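August 2, 2021

Quick one because I have to be on the bus by six. Third week of shirt folding at Trenandale and my shoulders are killing me.

For anyone who missed the last post, the job is this. You sit at the station, hold the two handles, and whatever your hands do the arms do. You fold a shirt. It gets saved. You shake the shirt out, throw it down any old how and do it again. Over and over, all day, so that at some point the software has seen enough folding to have a go by itself. That's the whole idea. Somebody has to be the enough.

We're at 3,443 saved goes as of last night. Target was 3,000 so you'd think we'd stop. No. Rochelle (Rochelle Mercado, she runs the lot of us) went through them and threw out 575, and she's still going. Fair enough as well, some of mine in there were shocking. Shirt dropped half way, me swearing, picked it up by the wrong end, carried on as if nothing happened. I'd left them in because I thought, well, it got folded didn't it. But she says if the learner sees you drop it and then sees you finish, it might learn the drop. Not sure I fully buy that. The Zamora lot keep all their fumbles in on purpose, so it learns how to get out of a mess, and their folding was better than ours in December. We had a bit of an argument about it over lunch. Nice argument. No winner.

What we agreed in the end - fumbles go in a seperate pile, with a note saying what went wrong. So now there's more typing. Great.

Other things I've picked up, in no order.

Speed. I got quick by the second week and was really pleased with myself, then Rochelle played one of my runs next to one from day one and the early one was miles cleaner. Fast hands, blurry pictures, cloth flying about. Now I hum something slow. It's driving Ikeck mad, that's what we call station two by the way, the name came on the crate and stuck. So really it's driving whoever is on Ikeck mad.

Pauses. Terrible habit. I stop to think with the sleeve half over and that's three seconds of nothing happening, and the software doesn't know I'm thinking, it just sees a person holding a sleeve. First lot of training came back and the arms would stop dead at exactly that point and just hang there. Spitting image of me. Bit embarassing. Decide before you start, then go.

Mixing it up. You get a favourite shirt. Mine was a thin grey one that did whatever you asked. 749 of the saved goes turned out to be that one shirt, all me, and guess what, the thing was lovely on the grey shirt and hopeless on everything else. So the grey one is banned. Lives in a drawer. We've gone over to heavier stuff, knits and so on, darker colours too. Much more annoying to work with, they fight back when you get to the last fold.

Which is where most of my time goes now. The flat folds are fine. Sides in, fine. It's when the thing is down to a narrow strip with all the layers on top of each other and you've got to take both ends at once and not wreck it. Pinch too little and you only get the top layer. Too much and it bunches up.
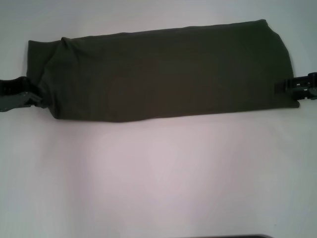

Pull, too. You can't feel how hard you're pulling, there's nothing coming back through the handles, so you go by eye. I watch the bottom edge. If it's got a bit of a dip I leave it be, if it goes dead straight I've probably overdone it and ease off. Took me days to stop yanking. Rochelle says keep both hands moving at the same pace and look at the middle, not the ends, and annoyingly that does help.

Next is the Lasberg table, which is lower and has different lights, and we're meant to redo a good chunk of it there so the thing doesn't only work in our one corner. Nobody's told me how many. I've asked twice. Also towels, at some point, and I'm weirdly looking forward to towels. Four corners, no sleeves.

If you do this sort of work and have a trick for the shoulders please leave a comment, I've tried raising the chair and it made my neck worse. Right, bus.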